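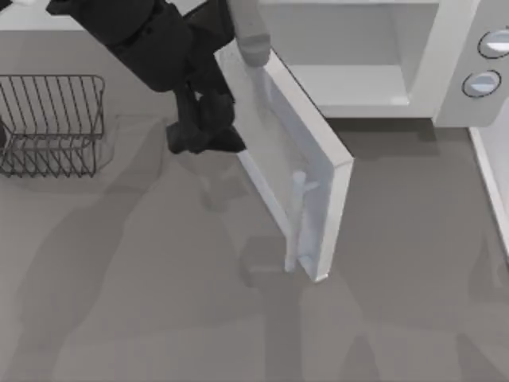 A microwave with its door open on a grey countertop.

Mullach soup festival drops the word 'soup' after cold entries row

The annual soup festival in Mullach will go ahead this October under a new name, after a winter of letters on the question of whether a soup has to be hot.

From this year it will be called the Mullach Bowl Day. Organisers say the change was the only wording that everyone at the spring meeting could sign, and that the meeting had by then been going for 3 hours.

The trouble began last autumn, when the top prize went to a chilled cucumber and buttermilk entry from the Zumelis café on the harbour road. It beat a leek and smoked haddock soup that had won five years running and was widely thought to be unbeatable, not least by the people who made it. Judges praised the cucumber for its "clean finish". A complaint was lodged before the bowls had been washed up.

The complaint rested on the rules, which were drawn up when the festival was held in one half of the old net store and which say only that entries must be "served as soup is served". Supporters of the haddock took this to mean hot. Supporters of the cucumber pointed out that several past entries had reached the judges stone cold anyway, the net store having one working socket, and that no one had wanted those disqualified.

A poll was put out through the village newsletter, and 377 people replied, a remarkable figure for a place where the bypass consultation drew 30. A narrow majority thought cold soup should be allowed. A sizeable minority thought it should be allowed but not encouraged. Several respondents used the space for further comments to raise the matter of bins.

Under the new arrangements there will be two classes, hot and cold, each with its own table and its own rosette. The overall prize, a dented copper ladle, will be shared in alternate years.

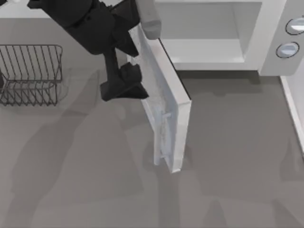

Hot entries must be handed over steaming, or at any rate warm enough that the judge has to blow on the spoon. Cold entries must have been chilled on purpose. Organisers concede that this second point may be hard to prove and have asked for a short written statement from each cook.

The revised rules also deal with toppings, which had got out of hand. Last year one bowl arrived under so much fried bread that a judge went back for a fork. Toppings are now limited to 5 per bowl, with salt and pepper not counted and croutons counted as one topping however many there are. Cream may be swirled. It may not be piped.

Sponsorship has been less of a struggle. Ackroyd, the butcher on the square, is again giving the bones for the stock-making class and has said it will do so whatever the thing is called. A hot sauce maker trading as Nuker has taken the stall nearest the door, on the understanding that it will not offer samples to anyone in the judging queue. That rule, too, has a history, and the judge concerned has made a full recovery.

The stock class starts at ten in the morning and tends to be full by a quarter to. Tasting opens at noon in the village hall, where there are more sockets, and carries on until the pans are empty. Visitors should bring their own spoon. Bowls are provided, though in past years they have gone home with people, and there will be someone on the door this time looking at bags in a friendly way.

Entries for both classes can be left at the post office until the end of the month before. Forms for the old festival will be accepted if the word "soup" is crossed out neatly.

The Zumelis café has confirmed that it will enter again, this time in the hot class, with a roast tomato and barley. The haddock team has put itself down for both. Its cold entry is listed on the provisional programme as "haddock, later" -- organisers have asked whether this is a description or a threat, and are waiting to hear back.

A separate proposal to admit stews has been put off until next year.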